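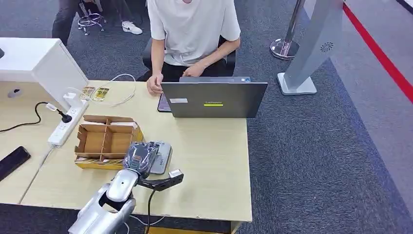 Nesrin Eren, research engineer, manipulation and evaluation

3/18/22

Second go at the Tretix scoring method, and I still don't trust it. The claim is that you can grade a handover from the joint and gripper logs alone, with no human labels. Jendness reports good agreement with their own raters. Their own raters wrote the rubric, so of course they agree.

What I want to know is simpler. If I take the 1123 logged attempts we already have, hide the labels and run the score, does the ranking of policies come out the same? On the first pass, no. Two policies swapped places, and they were the two we care about. Fehr says that's noise. Could be. I'd like to see the noise measured before we call it that.

Settings for my own reference: window of 8 samples, threshold left at the default, 400 attempts held out. The default threshold isn't explained anywhere I can find.

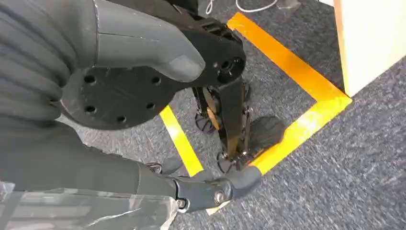 The other thing bothering me is pose. The score penalizes long wrist travel, and wrist travel depends on where the base is and how the tray sits on the desk. Move either one and you get a different number for the same behavior. The Brondunano write-up gets past this with one sentence about "nominal placement" – no tolerance given. So before any more comparisons I want placement written down for every block, and one block repeated with the tray shifted on purpose.

Also the human side. A person holding out a small item will help the gripper without meaning to. We all do it. The logs can't see that, so a helpful partner makes a poor policy look fine.

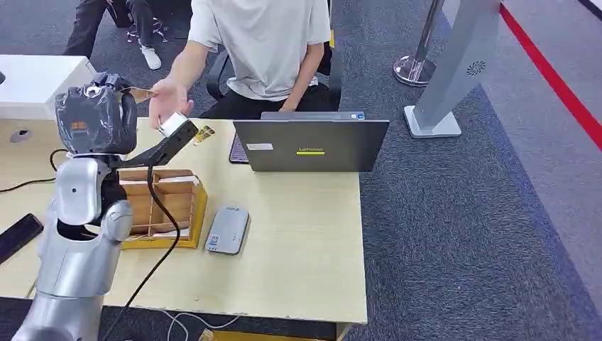 I'd say the partner needs to be blind to which policy is running, and we should rotate partners within a block. Fehr thinks that's overkill for a method check. I don't, given that the gap between the two swapped policies is 6 points and I can't say how much of it comes from the person in the chair.

To do: rerun the held-out set with window 6, ask Jendness for the rater sheets, no slides about this until both are back.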